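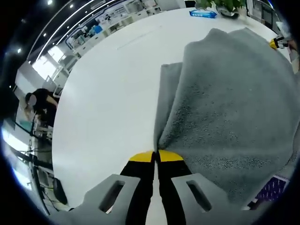
A gray towel held at its lower edge.

FOR IMMEDIATE RELEASE
30/03/2024

Jaro opens free help desk for drivers with suspended licenses in Hultance County

LEKA – Hi, I'm Evanthia Margaritis, and I run Jaro, the small legal help office over the bakery on the corner of Court Street (yes, it smells amazing, and yes, we all eat too much bread). I usually let somebody else write these, but I've been waiting so long to share this one that I asked to do it myself.

Starting next month we're opening Drovevow, a free walk-in desk for anyone in Hultance County whose driver's license has been suspended over an unpaid ticket or a missed court date. You don't need an appointment. You don't need a lawyer. Bring whatever letters you've got, even if they're still sealed, and we'll sit down and read them with you!

I got into this because of my own mail, by the way. A few years back I moved across town, and a ticket for a burned-out tail light kept going to my old apartment. I found out my license was suspended when I tried to rent a van. I'm a lawyer and it still took me most of a summer to sort it out – three counters, two forms with almost the same name, and a fee I could only pay in person before noon. I remember sitting in the hallway thinking, okay, how does anyone with a shift job do this?

So last August we ran a trial. We set up a folding table in the lobby of the Leka library and put a sign on the door, and 127 people came to see us before the month was out. I had guessed around 40. We ran out of folders on the second morning and Areti Giannakopoulos, our case manager, drove to three different stores to find more.

A lot of what we saw was simple stuff. People had paid the ticket but not the separate fee to get the license back. Or the notice had gone to an old address, same as mine. Some folks had been told they owed money in one town when the case had been moved to another, and they'd been calling the wrong clerk for weeks. There were harder cases too, and I don't want to pretend a chat at a table fixes those. If you need somebody to stand up in court with you, we'll tell you so and help you find that person.

Drovevow will have six people on the desk, all trained to read a driving record and to explain what each line means in normal words. Kristof Van Acker put the training together. He spent years as a court clerk before he came to us, and he knows those forms better than I know my own kitchen. "I used to watch people leave my window more confused than when they walked up," he told me when we were planning all this. "I had maybe a minute with each of them. I'd like to give them the half hour."

What can you get help with? Checking whether your license is really suspended and why, finding out which court has your case, asking for a payment plan, asking for a new hearing date, and filling in the reinstatement form. We can also write to the court for you if you think the record is wrong. We can't help with drunk driving charges or with anything involving an injury, but Aliki Fragkou at our front office keeps a list of lawyers who can, and she's happy to go through it with you over the phone.

We're paying for the first year with money from our spring appeal, where 300 of you chipped in. Thank you, thank you! I've read every note that came with those checks, including the one written on the back of a parking receipt.

Please don't drive over to see us if your license is suspended. Take the bus, get a ride with a friend, or call and we'll do as much as we can by phone. Interpreters are available if you let us know ahead of time which language you need.

The desk will be on the ground floor at Jaro, to the left of the stairs, and there's a ramp at the side door. Opening hours will be posted at the office and at the library.

Reporters who'd like to come by before we open are very welcome. Visitors' cases are private, so please talk to us first about interviews.

Media contact:
Štefánia Trnka, Communications
Jaro, Court Street, Leka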